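Prostum Quilted Bed Cover - Full/Queen

Item 2258-Q
$74
Colors: Oat, Slate, Faded Rose

We started making the Prostum cover because we were tired of bed covers that had to be folded up and put away every time somebody wanted to sit down. A bed gets used for a lot more than sleeping. People sort laundry on it, wrap presents on it, let the kids spread out on it on a rainy Saturday, and a cover ought to be able to take all that and still look decent when company comes by.

The top and back are both washed cotton, with a thin layer of cotton filling stitched in between. It is a medium weight, so you can sleep under it alone in August and add a blanket when the nights turn cool. The stitching runs in plain wide channels - no fancy medallions - and we double it along the edges where covers usually give out first. 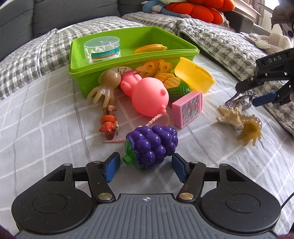

Our cutter, Maarten Visser, rounds the two bottom corners by hand so they hang clear of the floor and you don't trip on them on the way to the bathroom at night. The top corners are left square for tucking behind pillows. If you have a footboard, the rounded corners will sit just fine inside it, and plenty of our customers tell us they like the look even better that way.

Washing is simple. Cold water, gentle cycle, mild soap, and tumble dry on low with a couple of clean dryer balls if you have them. It will shrink a little the first time through and we have cut it with that in mind, so please don't send it back as too big before you've washed it! Slate can give off a bit of color in the first wash, so keep it away from your whites.
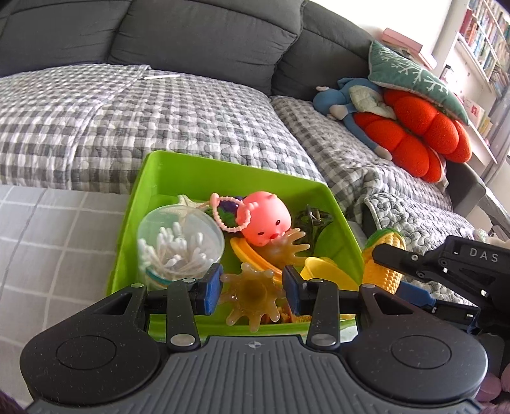 The Prostum pairs nicely with our Lorente pillow shams and the Nunness bed skirt, both sold on their own pages in the same three colors. We get a lot of letters from parents and grandparents, and they nearly always ask what to do about all the little things that end up on a bed by evening. A bright plastic tray is as good an answer as any, with the teether and the starfish toy and the cotton swabs all near each other and easy to carry off at bedtime. For bigger piles we like the Parnura lidded basket, and it slides under most bed frames.

Ships folded in a cotton bag with a drawstring, and the bag is yours to keep. Orders placed before 2 p.m. go out the same day. Returns accepted unwashed within 13 days of delivery.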